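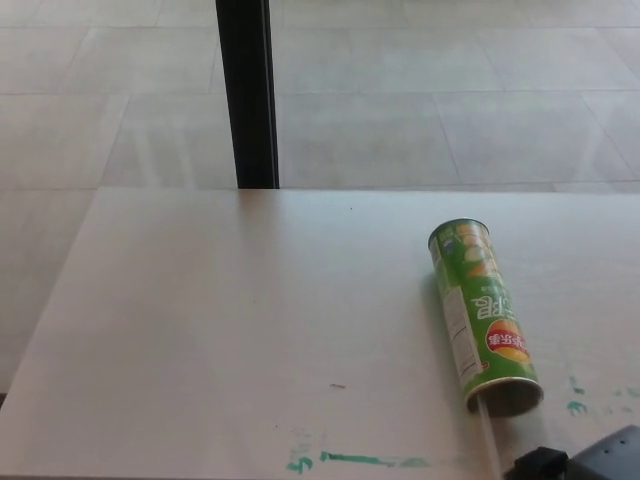

Teaching by remote control is mostly teaching yourself first. Two weeks in now and my hands are only just catching up with what my eyes want. The task this month is the stick one — gripper, thin white stick, mouth of a crisp can — and it sounds like nothing. Try it. The can is lying on its side, on the slant, open end towards the arm, so every approach is a bit diagonal and my wrist wants to go straight. A can standing up would be a different job altogether. And the stick is pale on a white table. Half the time I'm steering by the silver rim and hoping.

Target is 600 demos for Premby by the end of July. I'm on 180. Yes I know. Most of the missing ones exist, they're just in the bin, becuase I threw them out. Bad ones I mean: long pauses, poking at the rim, backing off, poking again. The first model we trained on my early stuff learned the pauses beautifully. It would drive up to the can and just sit there. Thinking, I suppose. Got that from me.

So new rules, for me more than anyone. Decide before moving. Slow near the rim, never stopped. If I miss, one clean correction and carry on, and keep that one in, the corrections are worth having. If I miss twice, bin it and go again.

Tried guiding the arm by hand too, motors slack, just shoving it where I wanted. Much nicer to do. You feel the stick catch on the edge, which you don't get at all down the remote. But my sleeve ended up in half the recordings and the gripper fingers still need someone on the button, so you run out of hands fast. Might go back to it for the last couple of centimetres. Might not.

Kit notes for those who asked. Controllers are the Hyvönen pair, light, good triggers, left one drifts when it's warm. Recording goes through Gakovon which is fine once you've turned off the autosave — it chops long takes in two and you don't find out till later. Lost most of an afternoon to that.

Also the marker on the table. Teal, smeared, not coming off with anything I've got under the sink. Have decided to leave it. If the thing only works on a spotless table it's no use to anybody.

Right, tea, then another batch before six. Bisatport writeup next time, if I ever finish teh thing.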